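Sunday, late, should be asleep

Quick one before I forget all of it. Feet killing me. Ran the snack table at the Dernberg hall from lunch till close and then did the set-up for tomorrow so I wouldn't have to do it at six in the morning. Good plan in theory. Got home and sat in the car for ten minutes with the heater going.

Float first. Started with 200, ended on 1557 in the tin, counted twice becuase the first go I got a different number and nearly cried. Saturday's tin was lower I think, will check the book. Need more coins. Every man and his dog paid with a fifty.

Sandwiches. Went with the wedges again from Ledesma, wrapped one by one, and I'm glad, the boxed ones last year sweated and everybody whinged. Price went up again though. Rang them to grizzle, got put on hold, gave up, paid it. Order number 3912 if I need to chase the credit for the missing egg ones - write that somewhere better than here.

Spent far too long on how to show the things. Flat on a plate they look like something left over from a wake. Lined up in a box you can't see what's in them and people pick them up and squeeze them and put them back, which drives me mad. Wanted the cut side out so the filling does the selling. Tried the wicker.
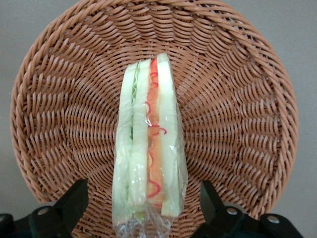
Győző Kozma reckons baskets are for bread rolls and a sandwich wants a tray, full stop, because in a basket the poor thing only leans about and the customer goes looking for the butter. Went on about it for ages. Then he ate two of mine and didn't pay for the second, so I'm taking the advice with a grain of salt. Annoyingly though he might be right. Wicker's nice for the colour, warm, bit of a picnic feel, but you can't wipe it. Crumbs get down in the weave and you're there with a toothbrush at ten at night. Ask me how I know.

So had another go at the whole table. Moved everything, then moved half of it back. Drinks at the back so people have to look past the food to get to them. Snack packets and bags off in the corner. Cookies on the side where the little kids can't quite reach, sorry kids. Middle kept clear for whatever we're pushing, one thing only, stood up like it's in a shop window. I kept wanting to fill the gap. Left it. Sat on my hands practically.

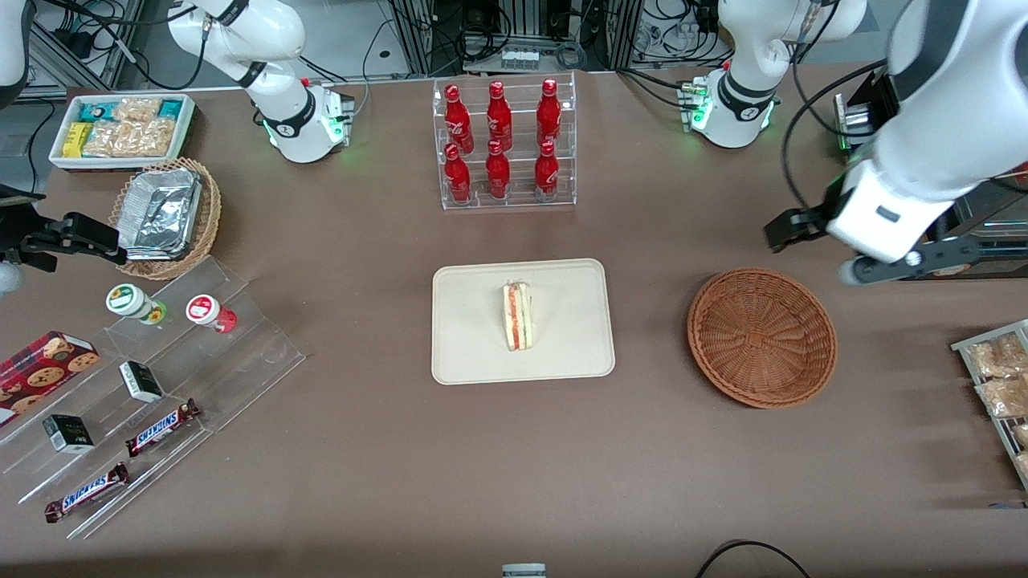 Clear stands were worth the money, have to say. They came from Zorkley, two lots in the one carton, and I griped at the time about the postage but the bottles look miles better up on steps than plonked in a clump. Same with the little packets. Fingerprints are a pain. Bring the soft cloth tomorrow, the blue one, NOT the tea towel, it leaves fluff all over.

Still not sold on the foil trays being out. They're handy for people taking stuff home but they look like washing up. Could go under the table with a sign? Then I have to make a sign. Leave them one more day and see if anyone takes any.

Things for tomorrow, no order:
more serviettes
tape
proper price tags, my handwriting is a disgrace
ask at the hall about the key for the side door, the code they gave me was 3198 and it did nothing, stood there in the drizzle like a goose
Lovex order - ring before nine or it won't go on the truck
sunscreen ha ha

Also must eat something before I start. Had half a muesli bar all day, surrounded by food, ridiculous. Mum would have a fit. She rang twice and I missed both, will ring her at lunch if there is a lunch.

Rain on the roof now. Hope it clears by mid morning, a wet Monday is no good for anybody, people come in for the toilets and go straight out agian. If it's dead I'll redo the corner with the snacks, it's too crammed, and maybe swap the baskets about so the darker one goes up the back.

Alarm set. Two alarms. Phone on charge, cloth by the door, tin under the bed where it always goes. Night.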